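### 4.2 What the new cell changed on the packing floor

When the Eskola cell was switched on at the Brustwood cabinet works in January, most of the people we had come to know there expected the big change to be one of speed. We expected it too, and we spent much of our first visit fussing over cycle times. What the packers wanted to talk about over coffee, though, was where they now stood, who they stood next to, and how much of the day went by without a word to anyone.

Before the cell, two people worked each bench, one steadying the cabinet while the other fitted the hardware and checked the door. It was slow and a bit hard on the wrists, but it was also how new hires learned the trade (several of the older hands told us, with real fondness, about the partner who had taught them to feel for a crooked hinge). Now the arm does the holding and much of the door work, and one person looks after it. Over the study period the cell logged 3783 cabinets, of which 3177 went through without anyone stepping in. The remaining cabinets are where the people come in, and they are, as you might guess, the awkward ones.

We interviewed 20 workers across both shifts. Many were glad to be rid of the lifting, and said so warmly. A good number also told us that the work had become more tiring in a way they found hard to put a name to, a kind of waiting with one ear open. One packer compared it to minding a toddler who is nearly always fine. The team at Flamatden, whose plant put in a similar cell a year earlier, had warned the managers to expect this, and had suggested rotating people off the cell every couple of hours. Brustwood took up the idea in the second month, and complaints about tiredness eased, though they did not go away.

Training moved as well. New hires now begin in the Cirnberg simulator, where they work through 500 practice runs of the cabinet task before they are given a cell of their own. Figure 4 is taken from the simulator, with the gripper open next to the cabinet model.

**Figure 4.** Gripper and cabinet model in the Cirnberg simulator.

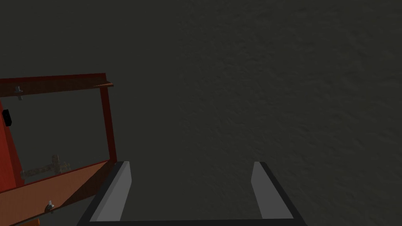
Did the workers want to go back to the paired benches?

Most of them did not, but they asked for one shared bench to be kept on each shift so that new people could still learn beside someone experienced.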